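Sweet tooth in Saltthorpe: my project report

For my project I asked 49 people in Saltthorpe what they snack on and where they buy it. I thought it'd take an afternoon (ha!) and it took me most of June, mainly because people really love talking about sweets.

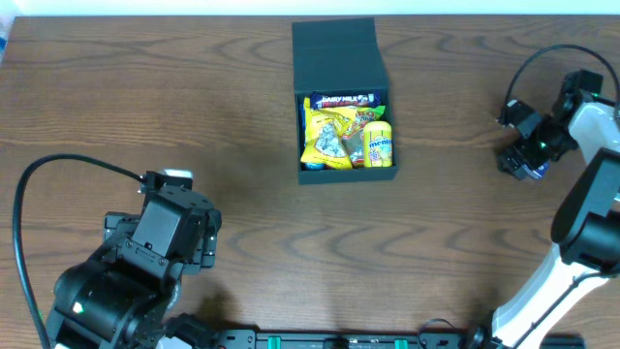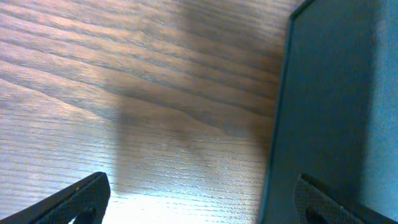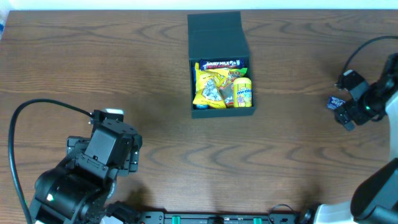

My first question was about sharing, and the answers were all over the place. Plenty of people said they'd happily pass round a bag but never a bar. So a box with both in it, like the dark one with the Dairy Milk at the back and the yellow bag in front, would split my sample right down the middle!

Two people wouldn't share anything at all. The corner shop on Pernholm Road came out top for buying, well ahead of the supermarket. Next time I'd ask about age too, as I forgot to put it on the form.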